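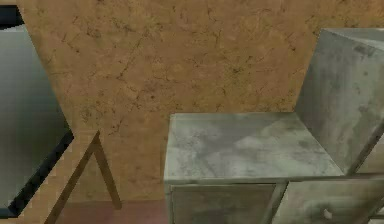

July, 9:40 pm
Posted by Ynyr Jarman

Sarahí Tovar wrote:

> I have been through your first numbers for the Ota and the Ansari and
> I have two questions before we pick one for the door and drawer tasks.
>
> First, were both grippers run under the same controller? The Ota logs
> say Neresska in the header and the Ansari logs have nothing there. If
> one of them was still on the stock Folovow joint controller then I
> don't think we can compare them at all.
>
> Second, I would like to know what the wrist camera can see when the
> arm gets close to a knob. On our setup the three-finger hand covers
> most of the view in the last part of the approach and the policy is
> more or less guessing. Did you see the same?
>
> I also still think the drawers are too easy and we should spend the
> time on doors.

Sarahí,

Same controller for both. The Ansari header is blank because I wrote that config by hand and left the field out. I checked the gains against the Ota file line by line and they match. I have fixed the header and uploaded the logs again in the same folder, so please delete your copies.

I ran 900 episodes with each gripper, split evenly between drawers and doors, all in the Folovow indoor rooms with the textures shuffled. Same seeds for both. The start pose of the arm is the same too, except that the Ansari is longer, so I moved the tool point out to match.

On drawers I don't agree that they are too easy. The gray cabinet has a small round knob on the right-hand drawer, set low, and that one drawer cost us more than any other object in the set. The Ota closes on it fine if it arrives square. If it arrives tilted, the fingertips slide off the knob and the arm pulls back with nothing in it. Out of 450 drawer episodes the Ota had 74 of these slips. The Ansari had 44. The third finger seems to help when the angle is off, and I didn't have to tune anything to get that.

The slips are not spread out evenly. Most of them are on the runs where the whitish knob sits against a light patch in the drawer texture. I take this to be a camera problem and not a gripper problem, and I would expect it to shrink with a better depth signal. I have not tested that.
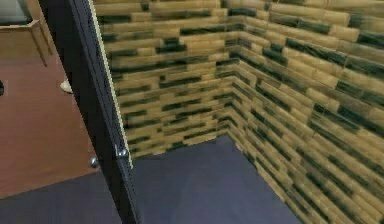

Neresska-users Digest, Vol 9, Issue 44

Doors are the other way around. The silver knob is low on the black door, and the latch is right next to it at the door's edge, at nearly the same height. The Ansari's third finger kept touching the latch while the other two were still closing. In the physics that is enough to stop the close command, and then Neresska reports a grasp that isn't there. The Ota is narrow enough to stay clear of it. I tried rotating the Ansari by 90 degrees and it got better on this door and worse on the ones with a lever, so I put it back.

As for your camera question, yes, I saw the same. With the Ansari on, the wrist camera loses the knob in the last part of the approach. I tried three things:

- moving the wrist camera up and tilting it down
- adding a fixed camera to the room
- feeding the last good knob position forward until contact

Moving the camera did very little. The fixed camera helped on the cabinet and did nothing for the door once the door was partly open, as the panel then hides the hand from that side. Feeding the position forward was the cheapest and did the most good, but it goes wrong if the door moves before the fingers arrive. I left it switched on for the Ansari and off for the Ota, and there is a line in each log saying so. I know that breaks the clean comparison. The runs without it are in the folder as well.

One more thing about the rooms. The busy wall textures — the cracked brown one and the green and yellow bamboo one — gave the segmentation step some trouble at first. It was picking out dark patches in the bamboo as handles. I retrained it on 1,211 extra frames with those two walls in them and the false handles went away in my check set. If you are still on the old weights, you will see the arm reach for the wall now and then. The new weights are next to the logs.

For now I would keep the Ota on doors and use the Ansari on drawers, if you can live with swapping. If it has to be one, I lean toward the Ota, mostly because a slip on a drawer is easy to detect and retry, and a false grasp on a door is not.

Could you run the black door on your side with the Ansari turned 45 degrees? I only tried zero and 90. My machine is busy with the lever doors until tomorrow evening.

Ynyr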